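Home | Contents | Previous chapter | Next chapter

Category: Robotics Software / Perception and Control

Chapter 7
Planning a Grasp on Cloth

In the last chapter the planner worked with boxes, cups and other parts that keep their shape. Its input was a pose, six numbers for each object, and its output was a path for the gripper. A folded blanket has no such pose. Push one corner and the rest of it may move, stay put or come unfolded. The software has to describe cloth some other way before it can plan anything.

This chapter follows a small program called Litus, written by Veronika Boros for the household tasks in the Trandisbridge course. Litus takes images from a camera mounted at the wrist and returns a grasp point, an approach direction and a jaw opening. It has three stages: segmentation, edge search and scoring. We build them in that order.

Segmentation comes first and fails most often. A plain fleece lying on a patterned cover is easy to separate by color. A fold in the cover itself is harder, as both sides of the fold carry the same print. A large printed flower can also give a stronger edge in the image than the real edge of the cloth.

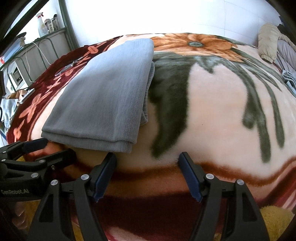 The edge search therefore uses depth as well as color. Litus keeps an edge only if the surface height changes across it. Each surviving edge is cut into short segments, and each segment becomes a candidate grasp. On the practice set of 144 frames, the color-only version proposed a grasp on flat cloth in 55 of them. Exercise 7.4 asks you to repeat that count with depth turned on.

Scoring ranks what is left. Christos Triantafyllou's original scoring function used two terms, edge height and clearance for the lower jaw. We add a third, the distance to anything that isn't cloth, so that a nearby cable or tool lowers the score. The weights are stored in a text file and can be changed without rebuilding the program.

Before you start section 7.1, install the Truston driver from Appendix B and check that the camera clock and the gripper clock agree. The code assumes an image rate of 100 frames per second and will stop with an error at lower rates.

7.1 Separating Cloth from Cloth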